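발표 메모: 식탁 위의 색, 접시와 채소를 놓는 방법
Saarela 생활문화 모임, 11월 발표용 원고 (말할 때 참고하는 것, 배포하지 않음)

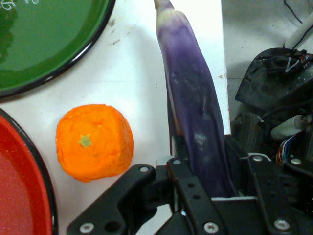 인사하고 바로 시작합니다. 안녕하십니까. 저는 그릇 가게 Wanareck에서 상차림 수업을 맡고 있습니다. 한국어는 제 모국어가 아닙니다. 그래서 오늘 종이를 보면서 천천히 말하겠습니다. 이해가 어려운 말이 있으면 손을 들어 주십시오. 오늘 주제는 색입니다. 비싼 그릇 이야기는 하지 않습니다. 집에 이미 있는 접시 한두 장과 시장에서 산 채소로 식탁의 색을 맞추는 이야기입니다. 화면의 식탁은 하얀색이고, 초록 접시와 빨간 접시가 가까이 놓여 있습니다. 두 접시 사이에는 흰 면이 좁게 남아 있습니다. 저는 이 좁은 흰 면을 아주 좋아합니다. 강한 색 두 개가 서로 닿지 않으면 눈이 조금 쉴 수 있다고 생각합니다.

(여기에서 잠깐 멈춤. 물 마시기.)

1. 왜 색부터 시작하는가

제가 처음 상차림을 배울 때 선생님은 모양부터 가르쳤습니다. 둥근 접시, 네모난 접시, 깊은 그릇, 이런 순서였습니다. 저는 그 수업을 열심히 들었지만 집에 와서 해 보면 이상하게 예쁘지 않았습니다. 모양은 배운 대로 했는데 색이 다섯 가지, 여섯 가지로 섞여 있었기 때문입니다. 그 후에 저는 순서를 바꾸었습니다. 먼저 바닥 색을 보고, 다음에 접시 색을 보고, 마지막에 음식 색을 봅니다.

바닥 색이라는 말은 제가 만든 말입니다. 식탁의 표면 또는 식탁보의 색을 말합니다. 한국어로 더 좋은 말이 있으면 나중에 저에게 가르쳐 주십시오.

바닥이 흰색이면 편합니다. 어떤 색의 접시도 잘 보입니다. 다만 흰 바닥은 작은 얼룩도 잘 보입니다. 제 수업에서도 흰 상을 쓰는데, 작은 점 하나가 사진에서는 크게 느껴집니다. 손님이 오기 전에 옆에서 낮은 눈높이로 한 번 보십시오. 위에서 볼 때와 다릅니다.

2. 초록과 빨강

초록과 빨강은 서로 반대편에 있는 색이라고 합니다. 같이 놓으면 둘 다 더 강하게 보입니다. 어떤 분들은 이 조합이 크리스마스 같아서 싫다고 말씀하십니다. 저도 그 마음을 이해합니다. 그런데 초록이 어둡고 깊은 색이면 느낌이 많이 다릅니다. 밝은 연두색과 새빨간 색을 같이 놓는 것보다 차분합니다.

또 하나는 표면입니다. 화면의 초록 접시는 윤기가 있고, 빨간 접시의 안쪽은 무광입니다. 같은 크기의 색이라도 빛을 반사하는 것과 반사하지 않는 것은 무게가 다르게 느껴집니다. 저는 윤기 있는 접시에는 물기가 적은 음식을 담고, 무광 접시에는 소스가 있는 음식을 담는 것을 좋아합니다. 이것은 규칙이 아니고 저의 취향입니다. 반대로 하시는 분도 계시고, 그분의 상도 예쁩니다.

두 접시 모두 테두리가 검습니다. 저는 이 부분을 꼭 말씀드리고 싶습니다. 색이 다른 접시를 섞어서 쓸 때에는 한 가지가 같아야 한 식구처럼 보입니다. 테두리 색이 같아도 되고, 두께가 같아도 되고, 굽의 모양이 같아도 됩니다. 그릇을 하나씩 따로 사시는 분은 가게에서 이것만 기억하십시오.

(질문하기: 댁에 있는 접시 중에서 테두리가 있는 접시가 있습니까? 손을 드시면 한두 분에게 색을 묻기.)

3. 주황색은 조금만

귤이나 오렌지 같은 둥글고 주황색인 것은 상에서 아주 힘이 셉니다. 한 개만 있어도 눈이 먼저 갑니다. 그래서 저는 주황색을 마지막에 놓습니다. 다른 것을 모두 놓고 나서 한 걸음 뒤로 가서 보고, 비어 보이는 곳에 한 개를 놓습니다. 두 개를 놓고 싶으면 크기가 다른 것으로 하십시오. 같은 크기 두 개는 눈처럼 보여서 재미있기는 하지만 식사 분위기와 맞지 않을 수 있습니다.

주황색을 어디에 두느냐도 중요합니다. 화면에서는 빨간 접시의 오른쪽, 초록 접시의 아래쪽에 있습니다. 빨강 옆의 주황은 가족 같은 색이라서 부드럽게 이어집니다. 만약 초록 접시 안에 담으면 훨씬 강하게 보일 것입니다. 손님이 아이들이면 저는 접시 안에 담고, 어른들의 저녁이면 접시 밖에 둡니다.

꼭지 부분도 버리지 마십시오. 작은 연두색 별 모양 같은 꼭지가 보이게 돌려 놓으면 접시의 초록과 조용하게 연결됩니다. 이런 것은 손님이 말로 칭찬하지 않습니다. 그래도 느끼신다고 저는 믿습니다.

4. 가지 이야기

이제 제가 가장 좋아하는 채소입니다. 가지는 보라색이 한 가지가 아닙니다. 화면의 긴 가지도 끝 쪽은 크림색에 가깝게 연하고, 아래로 가면서 진한 청보라색이 됩니다. 제가 자란 곳에서는 가지라고 하면 짧고 통통한 것이었습니다. 한국 시장에서 길고 가는 가지를 처음 보았을 때 저는 다른 채소라고 생각했습니다. 가게 주인에게 이것이 무엇이냐고 두 번 물었습니다. 주인은 웃었고 저는 2개를 샀습니다. 값은 3000원이었습니다. 이 가격을 왜 아직 기억하는지 저도 모르겠습니다.

긴 채소를 상에 장식으로 놓을 때에는 방향을 생각해야 합니다. 식탁의 가장자리와 나란히 놓으면 단정하고, 비스듬하게 놓으면 움직임이 생깁니다. 저는 둥근 접시가 많은 상에서는 비스듬하게 놓습니다. 둥근 것들 사이에 긴 선이 하나 지나가면 상이 지루하지 않습니다. 다만 선은 하나면 충분합니다. 가지도 비스듬하고 젓가락도 비스듬하고 냅킨도 비스듬하면 손님이 어디에 손을 두어야 할지 모릅니다.

보라색은 흰 바닥에서 특히 아름답습니다. 어두운 나무 식탁을 쓰시는 분은 연한 색의 천을 가지 밑에 한 장 깔아 보십시오. 손수건 크기면 됩니다.

(시간 확인. 여기까지 늦었으면 5번은 짧게 하고 6번으로 가기.)

5. 그림자

상차림 책에는 그림자 이야기가 별로 없습니다. 그렇지만 저녁에 전등 하나 밑에서 식사하면 그림자도 상의 일부입니다. 접시 가장자리의 부드러운 회색 그림자는 접시를 조금 떠 보이게 합니다. 과일 밑의 그림자도 같습니다. 빛이 너무 강하면 그림자가 검고 딱딱해져서 음식이 무거워 보입니다. 저는 전등에 얇은 종이 갓을 씌우는 것을 추천합니다. Curkska에서 나온 종이 갓을 쓰고 있는데 가볍고 색이 따뜻합니다. 광고는 아닙니다. 제 돈으로 샀습니다.

6. 집에서 해 보는 연습

연습은 음식 없이 하십시오. 음식이 있으면 식을까 봐 마음이 급해집니다. 접시 2장을 고르고, 채소나 과일은 4개까지만 꺼냅니다. 먼저 접시를 아주 가깝게 놓고 사진을 찍습니다. 그다음에 손가락 하나의 폭으로 벌리고 찍고, 손바닥 폭으로 벌리고 또 찍습니다. 사진을 나란히 보면 어느 간격이 우리 집 식탁에 맞는지 쉽게 알 수 있습니다. 작은 식탁은 좁은 간격이 더 좋은 경우가 많았습니다.

진짜 채소가 아깝다고 느끼시면 모형으로 하셔도 됩니다. 모형은 시들지 않아서 며칠 동안 그대로 두고 아침과 저녁의 빛을 비교할 수 있습니다. 저는 수업 기록을 Claltudach이라는 공책에 붙이고 있고, 지금까지 사진이 152장 모였습니다. 대부분은 실패한 상입니다. 실패한 사진을 볼 때 더 많이 배웁니다.

7. 질문 시간

자주 나오는 질문과 제 대답을 미리 적어 둡니다.

흰 접시만 있는데 어떻게 합니까. 그러면 바닥에 색을 주십시오. 식탁보가 부담스러우면 종이 매트도 괜찮습니다.

검은 테두리가 답답하게 보인다고 하시면, 테두리가 없는 유리그릇을 하나 같이 놓아 보시라고 말하기.

접시를 어디에서 샀느냐고 하시면 Wanareck 이야기를 짧게 하기. 길게 하지 말 것.

끝나면 의자를 제자리에 놓고, 가지 요리법이 적힌 종이는 문 옆 책상에 있다고 안내합니다. 들어 주셔서 고맙습니다.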